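Chapter 2
Sorting and Category Formation in Early Childhood

2.1 Scope of the chapter

Chapter 1 treated perception as the detection of differences. This chapter deals with the next step, in which a child treats different things as the same for some purpose. The term category is used for any set of items that receive the same response. The term concept is reserved for the knowledge that supports the response. The two are often confused in older work, and the confusion affects how sorting tasks are scored.

Sections 2.2 and 2.3 cover perceptual and thematic grouping. Section 2.4 covers the taxonomic shift. Scoring methods are in Section 2.5, and the Brultport data set, used in the exercises, is described in Section 2.6.

2.2 Bases for grouping

A child who is handed a mixed set of objects may group them by color, by shape, by use, or by shared membership in a named class. Groupings by use are called thematic. A bottle of ketchup and a plate go together thematically, as they meet at the table. A bottle of ketchup and a jar of mustard go together taxonomically, as both are condiments.
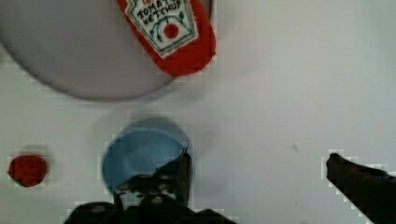 Figure 2.1 A thematic pair: ketchup bottle and plate.

Thematic pairs are easy to produce by accident. If two items in a test set are commonly used together, the child's choice cannot be read as evidence for or against taxonomic knowledge. Test sets should be screened for such pairs before use. The screening procedure of Donati is given in Appendix A. In it, adult raters score every possible pair for association, and any pair above the cutoff is split between sets.

Color raises a similar problem. Red items tend to be placed together whatever their class, and food sets contain many red items. In the Brultport study, 1,306 placements were coded, and each was checked against a color-only model before the class model was fitted.
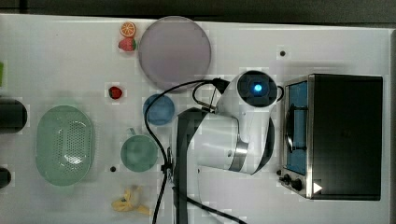

The level of the category also matters. Fruit is a superordinate term, and strawberry is a basic-level term. Basic-level names are learned first in most languages studied. A child may sort two strawberries together without hesitation and still refuse to add an orange, even when the word fruit is known and used in speech. Knowledge of a word and use of the word as a rule for sorting should be scored separately.

Sessions in the Brultport study were limited to 30 minutes, with no more than 40 items per child. Longer sessions increase the share of placements made by position alone. Position effects are defined in Section 2.5.

Key terms: category, concept, thematic grouping, taxonomic grouping, basic level, superordinate level, position effect.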